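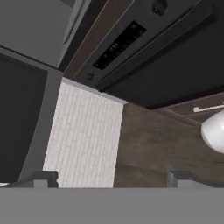 Das Gutachten

04.12.2021 — von Arif Nair

Der Brief von Numus kam im Juli, und Henrike glaubte ihm kein Wort. Ein Erbe also. Ein Onkel dritten Grades in Nundby, verstorben, kinderlos, ein Haus am Hang. Sie las ihn im Stehen, dann noch einmal im Sitzen, und legte ihn unter die Obstschale.

»Das ist Betrug«, sagte sie am Telefon zu ihrer Schwester.

»Steht da, dass du etwas zahlen sollst?«

»Noch nicht.«

Sie rief trotzdem an. Eine Frau Oyelaran meldete sich, höflich, etwas verschnupft, und nannte ihr die Summe, die nach Abzug aller Schulden übrig blieb: 3859 Kronen. Das machte Henrike stutzig. Betrüger, dachte sie, nehmen runde Zahlen. Oder sie nehmen krumme, damit man genau das denkt.

»Und das Haus?«

»Das Haus rutscht«, sagte Frau Oyelaran.

Es gab ein Gutachten, verfasst von einem Büro Warnaneck, 30 Seiten, davon die meisten über Lehm. Der Hang bewege sich, hieß es darin, eine Sanierung sei wirtschaftlich nicht darstellbar. Der Verfasser empfahl den Verkauf an die Gemeinde. Die Gemeinde bot 4000 Kronen, und auf der letzten Seite dankte der Verfasser der Gemeinde für die gute Zusammenarbeit. Henrike strich den Satz mit Bleistift an.

Drei Wochen später stieg sie in Nundby aus dem Bus. Den Schlüssel hatte sie in einem wattierten Umschlag bekommen, er passte, was sie fast ärgerte. Im Flur roch es nach Petroleum und alten Zeitungen. Sie hatte eine Murmel mitgebracht. Die legte sie auf die Dielen und trat einen Schritt zurück.

Die Murmel blieb liegen.

Henrike wartete. Sie stupste die Kugel an, erst nach links, dann zur Tür hin, und jedes Mal kam sie nach einer Handbreit zur Ruhe. Draußen ging ein Mann mit einem Hund vorbei und sah auffällig nicht herüber.

»Und?«, fragte die Schwester am Abend. »Rutscht es?«

»Der Boden ist gerade«, sagte Henrike. »Vielleicht ist aber auch die Murmel nichts wert.«

Sie schlief in ihrem Mantel auf dem Sofa des Onkels. Gegen Morgen knackte etwas in der Wand, lang und trocken, und sie lag wach und überlegte, wer davon etwas hätte.

Zuletzt erschienen:
Der Mann vom Wasserwerk
Zwei Quittungen
Tante Almas Barometer
Nebensaison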